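Peak Loads on Aerial Points: What We Measured at Zesdale and What We Changed
Speaker notes, afternoon session

Slide 1. Scope

Keep this short. The talk covers single overhead points used for silks, hoop and static trapeze in teaching studios. Doubles work and outdoor freestanding rigs are out of scope. If someone asks about bungee, say it behaves differently enough to need its own session.

State the question: what does a ceiling point see in an ordinary teaching week, and how far is that from what the studio manager thinks it sees?

Slide 2. Why static weight misleads

Most studios size a point from the weight of the heaviest student plus a margin. A student hanging still loads the point with body weight plus apparatus. A student beating on a trapeze does not. The load rises at the bottom of each swing and falls off at the top, and the rise depends on technique as much as on mass.

Drops are the second case. The peak arrives when the fabric goes tight, and it is short. A dial scale will miss it. So will a digital scale that averages its readings.

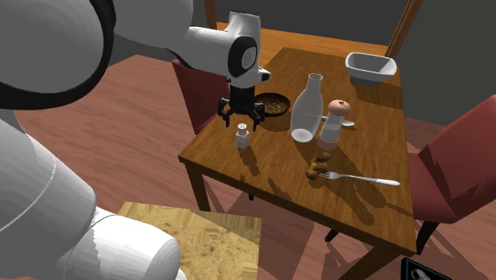
The sampling rate therefore matters more than the headline accuracy of the cell. We ran ours at 200 samples per second. Slower settings gave tidy curves with the tops missing, and we discarded those early files.

Slide 3. Equipment and method

Coltel inline load cell, fitted between the beam shackle and the swivel. Same position on every point. Zeroed with the apparatus hanging and no one on it, so all figures shown are for the person only. Add the apparatus back when comparing with a rated load.

Two rooms: the main studio at Zesdale and the upper hall at Mirkton. Zesdale has steel beams. Mirkton has timber trusses with a steel spreader. Logging ran from January to the end of the spring term.

Total after cleaning: 1,862 logged sequences. A sequence starts when the student leaves the floor and ends when both feet are back on the mat. Mention that warm-up climbs are included. Leave the filtering details for questions.

Slide 4. Results by activity

Read the chart left to right, slowly. People at the back will not be able to see the axis labels.

Climbs: low peaks, very regular. Beginners show a sawtooth pattern from jerky foot locks. It flattens out with practice.

Static hoop shapes: close to body weight throughout. Mounts are the highest part of the trace.

Beats on trapeze: repeated peaks, each a little above the last until the student stops driving the swing.

Drops on silks: highest peaks in the set, and the widest spread. The same student doing the same drop on low-stretch fabric and on stretchier fabric produced visibly different traces. Pause here.

Slide 5. Fabric and the Ocampo comparison

We retested one drop with the Ocampo medium-stretch fabric, 20 repetitions, same student, same height, same point. The peaks were lower and the bounce after the catch lasted longer. The longer bounce has a cost: more head clearance is needed, and the mat position has to allow for it.

Do not present this as a product recommendation. One fabric, one student, one term. Fabric also changes with age and washing, and we did not track either.
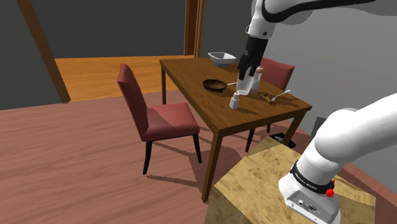

Slide 6. What we changed

The Zesdale points kept their rating. The Mirkton points were restricted to climbs and static work until an engineer had reviewed the spreader. The review is complete, and drops are still not taught there.

Swivels are now inspected on logged use as well as on the calendar. Each point has a card at floor level listing permitted activities. We took the student weight limit off the card, as instructors were reading it as the only limit.

Drops are taught one point at a time on any shared beam. This slowed classes down. Class size on drop evenings went to 5.

Slide 7. Limits of the data

No doubles. No children's classes. Very few advanced students, so the top end of the drop data is thin. The cell measures along its own axis only, so side loading on the beam clamp during wide swings is not captured.

Slide 8. Questions

Likely first question: can a studio rent a cell for one week? Yes, and a week with a full timetable is enough to see the pattern. Second: does this replace an engineer's sign-off? No. Bring up the backup slide with the raw drop trace if there is time.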